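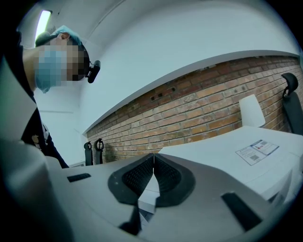
Bimdale will close its item exchange to new listings for 13 days while the rules that govern it are rewritten, the studio's head of player services has confirmed. The decision affects Plinier, the collecting and trading game which the company has published on mobile since it took over the title from its original developers. The head of player services, who asked to be identified by job title only, met us at the company's office. Light blue disposable face masks, of the kind that covers the lower part of the face, are still worn by some of the staff, and the interview was conducted with one on either side of the table. The conversation dealt with trading, refunds, the treatment of younger players and the future of the seasonal sets.

The exchange allows players to offer stickers, frames and name plates to one another without the use of real money. Under the present rules an account may list an item on the day it is received. "That rule was written when the game was small," the head of player services said. "It made sense among friends. It makes less sense when an account can be opened in the morning, filled with gifts by noon and left behind by the evening."

From the date of the change, a new account will have to reach level 18 before it can list anything, and each item will be held for a short period after it changes hands. Accounts that have already traded will keep their access. Asked whether this would be seen as a penalty on newcomers, the head of player services disagreed. "A new player can still accept a gift, open the daily box and complete a set. What is delayed is the right to sell on. We looked at the reports we received in February, and the same pattern came up again and again."

There were 1,033 such reports in that month. The majority concerned trades in which one side had believed a sticker to be from a limited set when it was a later reprint. The two versions share the same artwork and differ only in a small mark on the reverse, which the trading screen does not at present display. The new screen will show both sides of every item, together with the season in which it was issued.

"I do not think most of those trades were dishonest," the head of player services said. "In many cases neither player knew. We had put the information two menus away, and that was our fault."

The studio does not intend to reverse past trades as a matter of course. Players who believe they were misled may write to the support desk, and where a reprint was exchanged for an original the company will consider a payment in coins – up to a limit of 100 for each trade. Claims must be made from the account that took part.

We also asked about the Garcia set, which was withdrawn before all of its stickers had been issued. It will return in full, with the missing pieces placed in the ordinary daily box. Owners of the early pieces will not need to collect them again. The Zurnach mini-game, through which the set was first offered, will not be brought back. "It was slow on older telephones and we could not repair it to a standard we were content with," the head of player services said. "Some players were fond of it, and I understand that they will be disappointed."

On the matter of younger players, the studio will switch off open chat by default and leave the fixed list of greetings in its place. Chat may be turned on again from the family settings page. Trades between accounts on the same family plan will be exempt from the holding period.

The full text of the new rules will be placed on the Plinier notice board before the exchange closes. Listings that are open at that time will be returned to their owners, and the listing fee will be credited to the account.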